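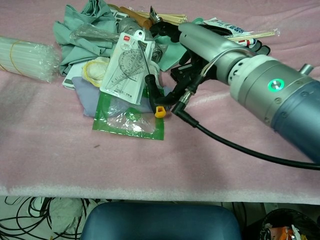

Our supervisor's first comment on the draft was that "mixed drawer items" could mean almost anything, and that we should name what we sorted. The revised list for the Drilum sorting project includes drinking straws, a packaged geometry set, pliers, crumpled and folded cloths and clear plastic bags, all piled together on a pink sheet.

3. Method

Items were taken from a pile and put into 5 groups: stationery, tools, textiles, kitchen items and empty packaging. We logged 2,072 placements between January and March. Soft items were put back on the pile at random – folded or crumpled.

4. Problems

The bags were the hardest group to agree on. In 61 placements we disagreed about whether a bag was packaging or a kitchen item, and 19 of those are still marked open in Appendix B.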